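Prerkstead Small Business Loan Panel
Minutes, May meeting, 4 p.m.

Present: seven members, two guests from Skuvden Lending. Minutes of the previous meeting accepted with 2 corrections to the arrears table.

1. Relief loans
Skuvden presented its plan to offer shops and cafes up to $3,000 each, payable over 12 months. The guests described demand as strong. Members asked what that was based on and were told it came from a sign-up form on the Skuvden website. The panel did not consider this evidence of anything much. Skuvden was asked for repayment figures from the Bastano program and said these were still being put together, as it did in the winter. 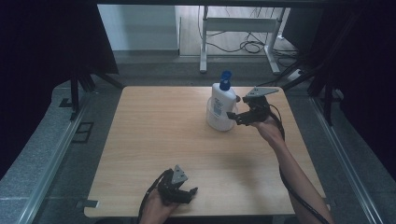
A member asked who covers the loss if a borrower closes. Skuvden replied that the Ghasemi fund would "likely" step in. No letter from the fund was produced. Motion to approve failed, 2 in favor.

2. Fees
The setup fee is called optional, yet the form has no box for declining it. Skuvden to send a revised form.

3. Next meeting
Item 1 returns only if the Bastano figures arrive beforehand. Adjourned 5:40 p.m.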